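Busero gripper comparison

The Busero gripper comparison is a set of bench and household trials used to compare end effectors on two-armed robots. It was drawn up at the Londness robotics workshop and is now used by several small laboratories that work on picking up clothing, cushions, toys and other soft goods. The name comes from the Busero protocol, a short written procedure that fixes the order of the tests, the way each grasp is scored and the settings that must be held steady between grippers.

Background

Most published gripper tests use rigid objects such as blocks, cans and printed shapes. These are easy to buy and easy to measure, but they say little about how a gripper behaves on fabric. A finger that holds a steel cylinder well may slide off a plush surface or pinch only the outer pile. The Londness workshop ran into this when it moved its arms off the bench and into furnished rooms, where grippers with good bench scores dropped soft items often.

The first version of the protocol covered only bench work. A second part, known as the floor series, was added after users asked for trials at low height, next to furniture and on hard flooring. The two parts are scored separately and the results are not combined.

Equipment

The comparison does not require a particular robot. It asks for 2 arms of the same model, each with its own wrist camera or a shared camera at head height, and a controller that can log finger position and motor current. The workshop's own trials were run with the Kristiansen controller, and the reference logs are in its format. Users of other controllers have to convert their files before comparing them with the reference set.

Grippers are grouped into three classes. Two-fingered parallel grippers are the most common. Curved or hooked fingers form the second class, and soft or air-driven fingers the third. A gripper with swappable fingertips is entered once for each set of tips, and the tips are listed by shape and surface in the results table.

Cables are treated as part of the equipment. The protocol asks that gripper cables be routed the same way for every entry, with enough slack for the wrist to turn through its full range. A tight cable can pull the wrist off its target by a small amount, and in early trials this was mistaken for poor calibration.

Floor series

In the floor series the robot works over tile, wood or short carpet, close to a sofa or chair. Plush toys and cushions are the usual objects. They may lie flat, lean on the furniture or overlap one another. Overlapping objects are scored as a separate condition, and moving the wrong one counts as a fault even if the right one is picked up afterward.

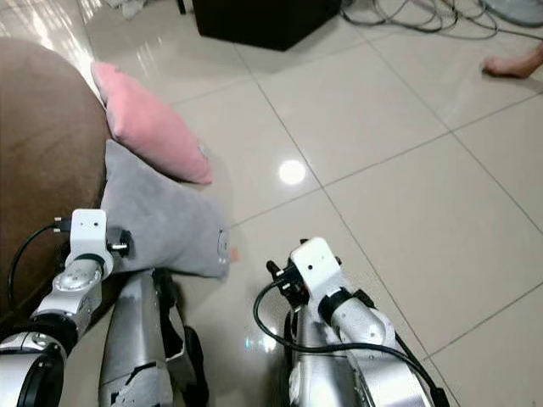
Two-arm setup over a tiled floor, with the left gripper against a gray plush toy beside a brown leather sofa.

Each grasp has four stages: approach, contact, close and lift. The approach is made at a fixed speed. Contact is logged when motor current passes a set threshold or when the operator marks it by hand; the method used must be stated. The lift is held for 7 seconds, and the object must stay clear of the floor and the furniture for the whole time.

Glossy tile causes trouble for many cameras. Ceiling lights show up as bright spots on the floor, and depth readings near them can drop out or jump. The protocol allows the operator to dim the room lights, but only if the same setting is kept for every gripper in the comparison. Some laboratories run the series twice, once in each lighting condition, and report both.

Scoring

A grasp is recorded as held, slipped, missed or faulted. Slips are divided into early slips, which happen while the fingers are closing, and late slips, which happen during the lift. The distinction matters in practice — early slips tend to point to finger shape or approach angle, late slips to grip force or fingertip surface.

The reference set contains 364 floor grasps and 2000 bench grasps. In the floor set, thin parallel fingers did well on seams, ears and corners and poorly on wide, rounded parts of a toy. Wide padded fingers showed the opposite pattern. No class led in every condition, and the protocol does not produce an overall ranking.

Use and criticism

The Hatosia laboratory adopted the floor series for its controller tests, keeping one gripper fixed and changing the control software instead. This was outside the original purpose, but a later revision added a short section on it.

The main complaint about the comparison is that soft toys vary. Two toys sold under one name can differ in stuffing, weight and pile, and all of them change with handling. The current revision asks users to weigh each object before a session and to retire it when its seams loosen. Critics have also noted that the hand-marked contact option lets operators influence the split between early and late slips. A revision that removes the option was circulated in June and has not yet been adopted.

See also

End effector
Parallel gripper
Grasp planning
Wrist camera calibration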